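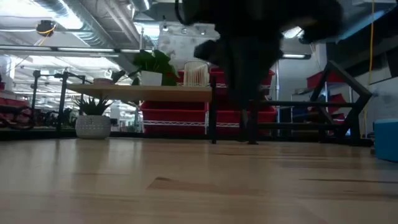 Skillholm: winter safety check, with comments
Last updated 1st July
6 min read

Checked by Mohandas Thampi, who also owns the place and is therefore inclined to be generous. Where I have been generous I've tried to say so.

Skillholm is the cabin. Sirik is the dinghy. Sturum is the wood heater, named after the word cast into its door, and Sầm is the dog next door, who appears below under Grounds. Anyone staying over winter should read the whole thing once and the bits marked ATTENTION twice.

Key: OK means I looked at it and it was fine. ATTENTION means it works but I wouldn't turn my back on it. FAIL means don't use it. N/A means I couldn't reach it.

GETTING IN

Front steps: ATTENTION
Second tread from the top has gone spongy at the left-hand end. I've screwed a batten under it, and the batten is better timber than the step. Keep right. The whole tread will be replaced when the hardware store has the right width, a day I have been told is coming.

Handrail: OK
Leaned on it with my full weight while thinking about lunch. No movement.

Step nosing strips: OK
New ones went on in June. They are a violent yellow and clash with everything. You will not miss them.

Front door lock: ATTENTION
Lift, then turn. If you turn, then lift, you'll be standing there in the rain. The key in the lockbox is the good one. The key on the cork float is for Sirik's padlock and will go into the front door quite willingly, and then stay there.

Verandah light: OK
Sensor resets at dusk. Possums set it off. So does wind, the moon (I suspect) and a moth of any ambition.

Back door as second exit: OK
Opens fully from the inside without a key. Please don't put the drying rack in front of it. I know it's the sunny spot. I put the drying rack there myself, and had to mark my own house down for it the first time I did this list.

SMOKE, FIRE AND STURUM

Smoke alarm, hallway: OK
Tested with the button, then again by accident with toast.

Smoke alarm, back bedroom: OK
Replaced the whole unit. The old one had been chirping at intervals designed by someone who disliked sleep. Write the install date on the side of the thing before it goes on the ceiling, as I didn't, and had to get the ladder out again.

Fire blanket, kitchen: OK
Hanging by the door and not above the stove, where you'd have to reach through the fire to get it. It used to be above the stove.

Extinguisher: OK
Needle in the green, pin in, tag current. Gave it a tip upside down so the powder doesn't settle, a thing my father did and which may be nonsense.

Sturum, door rope: ATTENTION
The seal is flattening along the hinge side. Shut the door on a strip of newspaper and pull: it should grip. Along the top it grips. Along the hinges it comes out with a bit of encouragement. New rope and cement are in the shed, waiting for a stretch of warm weather or a burst of character.

Sturum, glass: OK
Brown, but sound. Clean with damp newspaper dipped in cold ash. Never wipe it while it's hot unless you'd like to find out the price of the glass.

Flue: OK
Swept. The brush brought down what you'd expect, along with the remains of a nest, vacated. Cowl is straight.

Hearth clearance: ATTENTION
The kindling basket creeps. It's placed well off to the side at the start of every stay and by the end of every stay it's leaning on the heater like a mate at a bar. Put it back against the wall. Same goes for boots, gloves, novels and anyone's synthetic sleeping bag.

Ash bucket: OK
Metal, with its lid. Ash goes in the bucket, lid goes on the bucket, bucket goes outside on the pavers and stays there a couple of days. It doesn't go in the compost and it doesn't go in the wheelie bin, whatever it looks like. Ash that looks dead can keep an ember for a surprisingly long time.

Carbon monoxide alarm: OK
Main room, battery fresh. If it sounds, open the doors, get outside and ring me from there. Don't stand underneath it discussing whether it means it.

ELECTRICAL

Switchboard: OK
Safety switch trips on the test button and resets. Labels are legible. "Misc" has been traced at last and turns out to be the pump.

Meter: OK
Reads 2896. I write it down each time in the hope that it'll mean something later.

Power boards: FAIL, then OK
Found one plugged into another behind the couch, running a lamp, a phone charger and the fan heater. Removed both, kept one, hid the other. The fan heater goes straight into the wall or it doesn't go on.

Electric blanket, front bedroom: FAIL
A kink in the element you can feel through the cover. Cut the plug off and binned it so that no kind-hearted person rescues it. There are hot water bottles in the linen press. Check the stamped date on the petal before you fill one, and don't use boiling water.

Outdoor power point: ATTENTION
Cover doesn't spring shut any more. It closes if pushed. Push it.

Kitchen light: OK
Flickers for a second on a cold morning, like the rest of us.

KITCHEN AND WATER

Gas bottles: OK
Soapy water on both connections, no bubbles. Chained upright. The spare is full, and I know that because I lifted it, and my back has been filing its own report.

Stove: ATTENTION
Front right burner needs a match. Light the match first and then turn the knob. The other order is more exciting and I'd ask you not to.

Kitchen table: OK
Legs tightened. Use a trivet.

Knives: ATTENTION
Sharp. This is new. Visitors used to the old knives should recalibrate, and should stop throwing them loose in the drawer.

Tank water: ATTENTION
Leaf screen cleared, first-flush emptied. The water's fine for washing and I drink it myself, but I'm not a laboratory. Boil it for babies and for anyone who worries. The filter jug is on the bench and the cartridge was changed in June.

Hot water: OK
Properly hot at the kitchen tap. Bathroom is tempered and takes its time to arrive, so don't stand there fiddling with it. It's on its way.

Pump: OK
Bangs when it starts. If it keeps running with all the taps shut, switch off "Misc" and look for the leak, beginning with the toilet.

BATHROOM

Grab rail: OK
Into the stud this time. We will not discuss the previous installation.

Bath mat: OK
Suckers suck.

Exhaust fan: ATTENTION
Loud and not very effective. Leave the window open a crack as well. There's a bit of mould on the ceiling in the corner that I wiped down with vinegar, and it'll be back by spring if the window stays shut.

Medicine cabinet: FAIL, then OK
Threw out everything whose label I couldn't read, and then nearly everything whose label I could. First aid kit now lives in the kitchen, top shelf, red bag. It has bandages, a snake bandage with the rectangles printed on it, saline, tweezers and a thermal blanket. If you use something, leave a note. If you use the tweezers, put them back, I beg you.

GROUNDS

Driveway: ATTENTION
It's around 100 metres from gate to cabin and the bottom half holds frost until mid-morning. Low gear going down. If you meet the neighbour's ute coming the other way, he'll reverse, and he'll be nice about it, and you'll hear about it later.

Trees: ATTENTION
The big gum by the shed has a limb I don't care for. Arborist booked. Don't park, picnic or hang a hammock under it, and that includes the people who asked me specifically about the hammock.

Woodpile: OK
Covered, off the ground. Wear the gloves. Redbacks don't retire for winter, they just get slower and more resentful. Splitter is locked away and there's plenty split.

Axe: OK
Head tight. Also locked away. See above.

Gutters: OK
Cleared by me from the ladder, with somebody holding the bottom. Guests are not to do gutters, however grateful they're feeling.

Sầm: OK
Large, elderly and convinced he lives at our place too. Never bitten anyone. Will stand directly behind you on the steps, so look before stepping back, particularly with wood in your arms. Not to be given chops, though he'll give evidence to the contrary.

SIRIK

Hull: OK
Rubbed down and turned over on the trestles.

Bung: ATTENTION
On a lanyard now, tied to the seat. Check that it's in before you launch. Check again once you have launched and feel clever.

Lifejackets: OK
One of the inflatables had a loose cylinder, done up by hand. The kids' one is a foam type and fits a small kid. If your kid is not small, bring your own.

Oars and rowlocks: OK
Greased. They still squeak.

Going out at all between now and spring: up to you, but the water is cold enough to take the breath out of you. Tell somebody where you're headed, wear the jacket and stay in the bay. Phone reception stops at the point.

COULDN'T REACH

Subfloor, far end: N/A
I got as far as the first bearer and something in there was already using it. Will try again with a better torch.

Roof space: N/A
The manhole cover has been painted shut by a previous owner with a generous brush.

STILL TO DO

Step tread. Door rope. Cover for the outdoor power point. Gum tree. Manhole. Another look at the bathroom ceiling. Replacement electric blanket, if anyone complains about the hot water bottles, and so far the only complaint has been mine.

Found something I've missed? Write it on the pad by the phone with the room and what it was doing. "Weird noise" was a popular entry last winter. Please say where.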